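Zanen is moving, and the racks are getting bigger

If you've ever stood in the doorway of Zanen with a coat over your arm, waiting for somebody to back out so you could squeeze in, I have good news. The consignment shop is leaving its skinny storefront and taking over the old Priritz shoe store at the other end of the block. The doors open Sunday at 10 in the morning, and I already know what I'm wearing (the green corduroy jacket, which I bought there, so it feels only right).

I stopped by this week to bug the owner, Rowena Galang, while she was tagging sweaters. She was very nice about it! She told me the new place has 3548 square feet, and the old one had 1045, so even I can do that math. There will be 6 fitting rooms. The old shop had 2, and one of those had the curtain that never quite closed, which I will not miss one bit.

"I've been turning away good coats all winter," Rowena told me. "I had no place to hang them. It was killing me."

So coats are getting their own wall. Shoes are moving up front, where Priritz used to keep the kids' sneakers, and the handbags are going in a locked case by the register. I asked if that meant prices were going up, because you know I had to ask. She said most tops will stay in the same range as before and the fancier labels will be priced one by one, same as always.

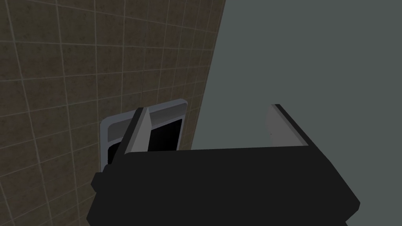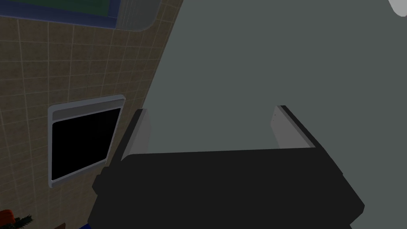
Page last changed: Sunday, 8:40 a.m.

Now for the part I know some of you care about most, which is selling. Zanen is still doing the same split with sellers, and if you have store credit sitting there from the old shop, it carries over. Bring your card if you can find it. If you can't (hi, it's me), they can look you up by phone number.

What's changing is drop-off. You used to be able to walk in with a bag any time and hope for the best. At the new store you'll book a slot ahead, and Jayson Enriquez will go through your things with you at the counter. Jayson has been buying for Zanen for years and he has a sharp eye. He once talked me out of selling a wool skirt and told me to just get it hemmed, and I've worn it every week since.

I asked him what he wants to see right now. Linen, he said, plus light jackets, straight-leg jeans in every size, and anything with real pockets. He has plenty of black leggings and would like a break from them. Clothes should be clean and on hangers or folded, and please check the pockets before you bring them in. He's found house keys in there.

There's also going to be a little corner for local labels, which is new. Bùi will have a rack of her block-printed scarves and wrap tops, and Flekine is bringing its canvas totes, the ones with the long straps that you see all over the farmers market. None of that is secondhand, and I did wonder how it would fit in. Rowena says she wanted something for people who come in for a gift and don't want to guess at a size. Okay, fair enough. I've already picked out a scarf for my sister, so don't tell her.

Alterations are still being worked out. Rowena would love to have somebody in the store a couple of days a week for hems and zippers, and she's talking to a few people, but nothing is signed yet. If you sew and you're looking for hours, stop in and say hello.

A few practical things before I let you go. The old store stays closed while they finish moving, so don't haul your bags over there. The gift cards from last season are still good. Parking is in the lot behind the building, and you can come in through the back door, which is a big step up from circling the block in the rain with a trunk full of boots.

I'll be there at opening with coffee in one hand and a very firm budget in the other. Last time I went in for one belt and came home with two dresses and no belt, so this time I'm writing a list.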